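April 3, 2020

The club has been closed for a few weeks now, so I'm using the time to write up where we got to with the bag task. We started it in December and it took over most of our meetings after that.

The task comes from the Atham student challenge. The arm has to pick up a school bag by a strap, move it to a marked spot and let go. You get 100 points for a full run and lose some for every retry. We named our arm Lika, after the team that built the first version of the base. Our best score in practice was 38.

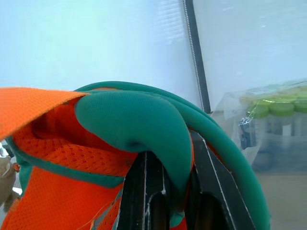

Soft things are hard for us because the model we trained on boxes expects edges to stay put. A strap folds when you close on it. With the orange and teal backpack, the fingers pinch a fold of the teal padding and pull it down between them, and the rest of the strap humps up above the grip. Our code reads the hump as the top of the strap and plans the next move from there. We tried closing slower, which helped a little. Then we tried aiming lower, and that made it go for the mesh.

Rao, the other team from our school, used a wider grip and skipped the planning step. They scored higher than we did in practice, so we may copy that.

The final in Tukurholm has been put off with no new date. I have 4 log files at home and the simulator runs on my laptop at 2 frames a second, so I'll work on the strap detection until we can get back in.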